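Kastus Fever Notes

README, last edited 13/07/2023

Kastus is a small, open set of historical notes on malaria and other mosquito-borne fevers, typed up from old ward books and field diaries. If you love the history of medicine, there's a lot to dig into!
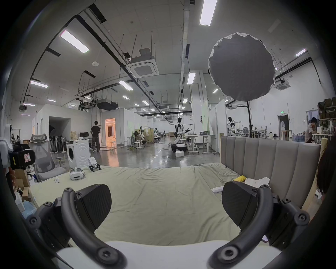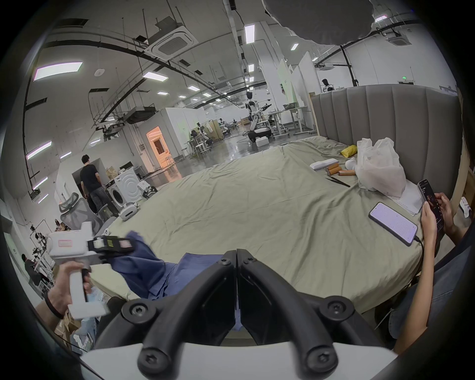
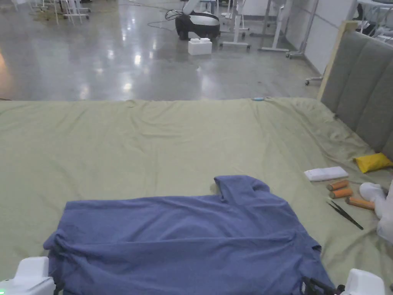
Bed with a sage-green sheet, three views.

What's in it

The notes come in 11 plain text files, one per ward book. The Urnel books are the best of the lot: daily temperatures, quinine doses, and wonderful margin notes on the weather. The Nambiar diary covers 9 months in a river town and has a long, lively section on blood smears (start there, it's a great read).

Format

Each line is one patient-day. Fields are split by tabs:
book, page, day, temp_f, dose, remarks

Temperatures are in Fahrenheit, as written. Old spellings are kept. A blank dose means the page was blank, so please don't read it as zero.

Known problems

Urnel book 8 has 2 water-stained pages, and those readings are marked with a question mark. Place names in the Nambiar diary still need checking.

Coming up

The Kornari letters should be ready in August, and they're full of arguments about swamp air. Can't wait to share them! Fixes and better readings of the handwriting are very welcome.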